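The report said the year had gone well. Farah Siregar read that sentence twice, on her feet, in the cab of a parked locomotive with the heater off, and then she turned the page to see who had written it.

It was unsigned. Reports at Stindard always were. They came down from the second floor with a photograph of a sunset on the cover and a letter inside from "the management team," as if the management team had sat in a row and each typed a word.

She had been moving freight for Stindard for 14 years, the last of them mostly between the harbor yard and the paper mill at Arora. She knew how the year had gone. The siding at Arora had been closed for most of the spring. The new wagons had been delivered with the wrong brake hoses. Two customers had moved to trucks, and one of those had moved to trucks owned by Stindard, which the report counted as growth on the road side and left out on the rail side.

"Resilient demand," she read aloud.

"What's that?" said Tirta Pasaribu from the ballast below. He was eating a pear.

"It means they didn't all leave."

He climbed up and looked over her shoulder. He had a soft spot for the report. He liked the charts, and he liked to find the one with the train on it and see whether the train had been drawn with the right number of axles. It hadn't.

"Says here we're going to have a platform," he said.

"We have a platform. It's got a hole in it."

"A digital platform. Fonitz."

Farah had heard of Fonitz. It had been coming for a while. It would tell every wagon where it was supposed to be and tell every driver where the wagons were, and the customer would be able to watch a dot creep across a map. She had no quarrel with the dot. She wanted to know what the dot would do at Arora when the mill's gate was locked and the man with the key had gone to lunch. She had put this question in writing and had been thanked for her input.

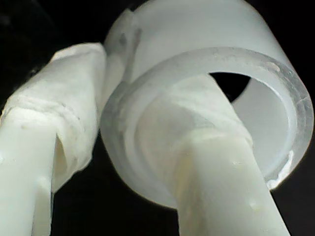
The meeting was in August, in the canteen, at two in the afternoon, when anybody who had worked the early train wanted to be asleep. There were pastries. Farah distrusted pastries at a meeting and took one anyway.

The man from Fonitz had a nice voice. He said that over 2000 wagons were already on the system in other places. Farah asked which places. He said he would get back to her on that. He said that idle time would drop by eight percent in the first year, and she asked whether a wagon standing outside a locked gate was idle or waiting, because the two went in different columns and only one of them was charged to the customer.

"That's a great question," he said.

She wrote *great question* in her notebook with the time next to it.

He showed the map. There was the harbor, a gray shape, and there was the line north, and there was Arora, set on the wrong bank of the river. Tirta leaned over and whispered that perhaps they were planning to move it. The dot left the harbor and went up the line without slowing for the bridge, where everything has slowed down to a walk since before either of them was hired.

At the end they were asked to say what excited them about the change. The yard foreman said he was excited to go home. Someone by the window said that it might save the phone calls, at least, and a few people nodded, and Farah had to admit that this was fair. She made most of the phone calls. 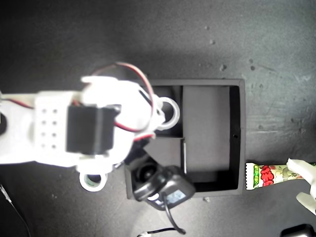

Tirta's view, which he gave all the way across the yard, was that she'd decided against the thing before it was out of the box. The phones were terrible. The paper lists were worse. Half the time they pulled a string of wagons out to Arora and found that the mill had wanted the other string, and if a dot could have told them so at the harbor, then good for the dot. He'd put up with a bad map for that.

"It won't tell you at the harbor," she said. "It'll tell you what the mill typed in. The mill doesn't know what it wants until we're standing there."

"So it'll be no worse."

"They're paying for it, though."

"You're not."

She thought about the brake hoses and the pay talks and let that one go by.

The trial began with 200 wagons. Each had a small gray box bolted to its frame by a contractor called Ragnarsson, who charged by the box and had put two on some of them. On the first morning the tablet in the cab showed a train at the harbor, which was correct, and a second train a little way out in the bay.

"Those are the doubles," Tirta said.

"Those are afloat."

They ran north at the usual time. The tablet chimed at the bridge to say they were behind schedule and chimed again on the far side. At Arora the gate was locked. Farah stopped short of it, set the brake, and watched the screen to see what it would call this. It thought for a while. Then it said ARRIVED, in green, and a message went off to the mill, the harbor, and the second floor.
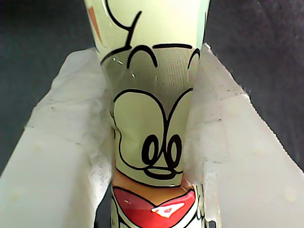 She got down and walked along the train, looking at couplings, as she would have done with or without a tablet. It had been a quiet run and nothing had shifted. When she got back to the cab Tirta had her coffee waiting on the ledge, in the pale green plastic tumbler with the black cartoon outlines, and he was holding the tablet at arm's length, pleased with it. The mill had answered. It was the first time in her memory that the mill had answered anything before noon.

"What do they say?"

He read it out. "'Great news. When will you be here?'"

Farah drank some of the coffee. Past the gate a door opened in the side of the mill and a man came out, looked at the train, looked at his phone, and went in again.

"Is that him with the key?" said Tirta.

"I don't think so. He's taller."

She took out the notebook, found the page from August, and wrote down the time. Then she picked up the phone and began to dial.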